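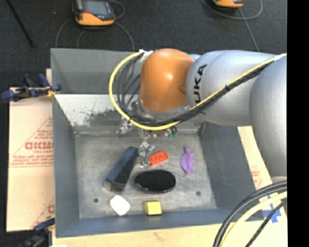
Robot Learning Lab, Unit 2: Collecting Grasp Examples
Instructor: Catinca Voicu. Lab lead: Ifigeneia Kokkinos

Each pair collects 200 grasp attempts in the Lillham room before the November review. An attempt counts whether or not the object is lifted. Failed grasps stay in the log, and the learner needs both kinds.

Before you start
Check that the bin is clamped. Move the arm to home and run one empty cycle. Make sure no cable catches on the bin wall.

During collection
Put in a mix of shapes: blocks, bricks, soft or rounded toys, something glossy. Leave space between objects for the first half of the session, then push them together. Stir the bin by hand after every ten attempts, with the arm stopped.

Labels
1 = held at the top of the lift
0 = anything else, including a drop on the way up

Last year's set from the Dredov group had 68 attempts with no label. We could not use them. Fill in the label before the next cycle starts.

Reading: Gajewski notes, section 2.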